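4. Price setting and bargaining in the second-hand household category

4.1 Material and procedure

The analysis in this section is based on 342 sales, which were recorded at the indoor market in Boslow and at the two open-air markets of Tinia. For every sale we noted the first price named by the seller, the first counter-offer of the buyer, if there was one, and the price that was paid in the end. The sellers knew that the sales were being recorded and had agreed to it before the market opened. Buyers were asked after the sale, and a sale was removed from the material when the buyer did not agree.

We did not use a fixed list of product types, as was done in the pilot study by Karaca and Dursun. In that study the list had been taken from a furniture retailer, and many objects had to be placed under "other". In the present study the sellers named the type of object themselves, and Hülya Erdem and Hacer Baysal later grouped these names independently of each other. Where their groupings were different, the case was discussed with Barış Bilgin until one grouping could be accepted. The most difficult names were those which describe a use and not an object, for example "for the balcony" or "kitchen things".

4.2 Marked and unmarked prices

Objects with a written price were sold closer to their first price than objects without one. This was expected from the earlier literature on garage sales. Less expected was the behavior of sellers who marked only a part of their goods. At these tables the buyers bargained hard on the unmarked objects, and several of them told us that they took a missing label as an invitation. One seller in Tinia used this on purpose. She marked the glassware, which she did not want to discuss, and left the rest open.

The form of the label also seems to matter, although our material is too small to say how much. Round prices written by hand were questioned more often than prices on printed stickers. A seller in Boslow explained that she had bought a label gun for this reason only. She still had to lower her prices in the last hour, when the hall was becoming empty and the other tables were already being packed.

4.3 The influence of provenance stories

Many sellers gave a short story with the object, such as where it was bought or who in the family had used it. We expected that the story would raise the final price. For ceramics, lamps and textiles it did so. For simple storage goods and everyday tableware we could not find such an effect, and in several recorded talks the story made the buyer impatient. It is possible that buyers in this part of the market look mainly for size, condition and price, and that they regard the history of the object as a delay.

The interviews support this reading. A buyer who was furnishing her first apartment said that she did not want to know who had eaten from a bowl before her. Two sellers had noticed the same reaction and had stopped telling stories about such goods. They kept them in a separate box under the table and named one price for everything in it.

4.4 Plain containers as a special case

Plain containers (Figure 3) deserve a separate remark. They were rarely the reason for a visit to the market, but they were often added to another purchase at the end of the bargaining. In such cases the seller either gave the container for free or used it to defend the price of the main object. We have coded the first type as a gift and the second as a bundle. The difference is not always clear in the notes, because the words used by the sellers are nearly the same.

Containers of this kind were also sold in pairs more often than other goods of similar price. The sellers gave practical reasons for this, mainly the weight they had to carry home.
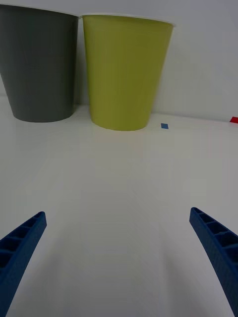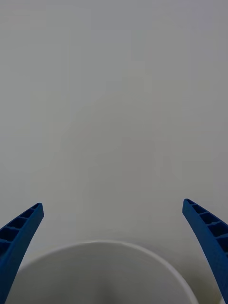
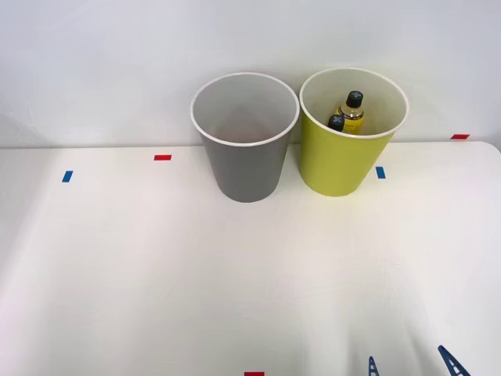 Figure 3. Household containers on a white surface.

For the regression in Section 5, gifts were removed and bundles were kept with the price of the main object only. A second version, in which the bundle price was divided equally among its parts, is given in the appendix.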